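读书会兼投资小组例会记录(我记的,有漏的大家在群里补)

时间:2026年3月5日
地点:还是老地方,Enalstead二楼靠里的那间
主持:Mali Ifans
记录:我

先说一句,上次的记录有人嫌我写得太像公文,那这次我就照着平时说话的样子来写啦,该记的都记了,啰嗦的地方大家自己跳着看。人差不多到齐以后Mali就开场了,先过了一遍上次的记录,没人有意见,就算通过。惟一的更正是我把Urnatton写成了平台,其实它是我们用的那个钱包软件,平台是Trestia。对不起对不起,这两个我老是混。

老规矩,开头还是念一遍:我们是自己凑在一起学习的小组,谁说看涨看跌都只是他自己的看法,听完了买不买、卖不卖是你自己的事,赔了别来找Mali,更别来找我。

一、质押那笔钱要不要续

这个议题拖了两次了,今天总算谈透了。小组公共账户里有一部分币放在Trestia做质押,锁定期到七月。Mali的意思是到期以后先拿出来,别急着续。她的理由我尽量照原话记:收益率看着挺好看,可发的奖励也是同一种币,币价一跌,多出来的那点数量根本补不回来。她还说,去年大家光盯着年化那个数字,解锁要排队等多久压根没人问。

坐窗边的几位不太同意。他们觉得我们本来就打算长期拿着,放着也是放着,有奖励总比没有强。这话我心里其实有点赞成(我自己的那份就一直质押着没动过),不过我也得承认,真碰上急跌想走走不掉的时候,那个滋味很不好受,我试过一回,整晚没睡。

后来有人提了个折中的办法:到期后拿回一半,另一半续短期的,期限选平台上最短的那档。Mali问了一圈,举手表决,13票赞成,没有反对,两位弃权。通过。

顺带定了一件事:以后凡是要锁定的操作,提议的人得先把解锁规则、等待时间和手续费写成一页纸发到群里,大家看过再表决。别再截一张收益率的图就完事了啊!

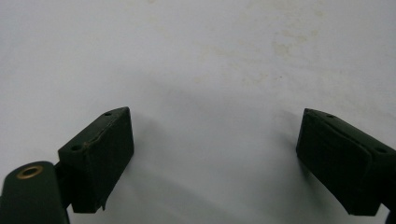 二、冷钱包备份

这一项本来只排了一小会儿,结果说得最久,我手都写酸了。

起因是有位组员换手机,打开Urnatton要恢复,才想起助记词是拍照存在旧手机相册里的。还好旧手机还能开机,东西都找回来了。但是Mali听完脸都沉了,当场问在座的还有谁是拍照存的,举手的人比我想的多得多……我就不写名字了。

她讲的几条我整理在下面,没来的请务必看:

助记词用笔抄,抄两份,分开放在两个地方。抄完一定要对着念一遍,拼写错一个字母都可能恢复不出来。

不要拍照,不要截图,不要发邮件给自己,也不要存在网盘里。有人问加了密码的压缩包行不行,Mali说她不建议,密码忘了更麻烦。

抄好之后先拿一笔小钱试着恢复一次。转进去,把钱包删掉,用抄的词恢复,看钱还在不在。没试过的备份就别当它是备份。

家里至少要有一个人知道东西放在哪里。知道放在哪里就够了,不用会操作。

有人问金属板要不要买。讨论了一阵,结论是随个人,怕火怕水的可以买,小组不统一订。我问能不能AA拼单便宜点,Mali说可以,但每个人的词必须各自回家刻,谁也不许代刻。这个我完全同意,写进记录里。

公共账户用的是多签,三把钥匙里要两把才能动。目前一把在Mali那里,一把在我这里,第三把的保管人下半年要搬走,得换人。今天没有人当场报名,先挂着,下次会再问。有意愿的私下跟我说也行。

三、Timmermans的课程

Timmermans那边发来了一份看图课的报价,讲K线、成交量和支撑阻力,每人50,满20人开班。愿意去的人有一些,嫌贵的也有一些,还有人直接说这些东西网上都能找到免费的。

我自己的感觉是,上回试听的那堂课讲得挺清楚,老师没有喊单,也没有拉人进什么付费群,这点我给加分。可是他画的那些线,每次都是走完了再画,回头看当然准嘛。我当时就问了,能不能先画好,过一个月我们再来对,老师笑了笑说可以考虑。

Mali的意见是小组不出这笔钱,要上的自己报名。她另外提议每次例会留一点时间,让一位组员讲讲自己的一笔交易,当时怎么想的,后来怎么样,亏的那种最好。大家都说好,然后谁都不肯第一个讲,最后是我。行吧,那我就讲去年追高那笔,你们别笑得太大声。
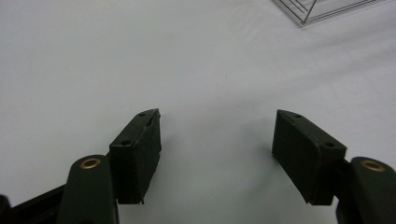
四、账目

公共账户的活动经费余额194,已经扣掉这次的场地费和茶水。上次垫钱买打印纸的那位请把小票给我,我这边对不上就没法报。明细贴在群公告里了,有疑问直接问我,别在背后嘀咕哈。

会费还没交的请尽快,现金转账都收,用币交的按当天收到时的价格算。有人问能不能按发出时的价格算,不行,上次为这个吵过了,不再重来一遍。

五、其他

有组员收到自称Trestia客服的私信,要求点链接“验证资产”。正规客服不会主动私信你要助记词,更不会要你先转一笔过去。收到的一律截图发群里,然后拉黑。Mali会把防骗的那几页重新整理一份。

有人建议记录里加一栏当周行情。我不太想加,写得再快,发出来也过时了,要看的自己打开软件看最快。Mali说先不加。

还有人问群里能不能禁止半夜发行情截图。没有表决,但请大家自觉,我手机是不静音的!

待办:
Mali:整理防骗材料;向Trestia问清楚短期那档的解锁规则。
我:更新账目;准备下次要讲的那笔交易。
换手机的那位:重新抄一份助记词,做完小额恢复测试以后在群里说一声。
全体:检查自己的备份,把相册里存的照片删掉,记得回收站也要清空。

下次例会的时间在群里投票定。散会。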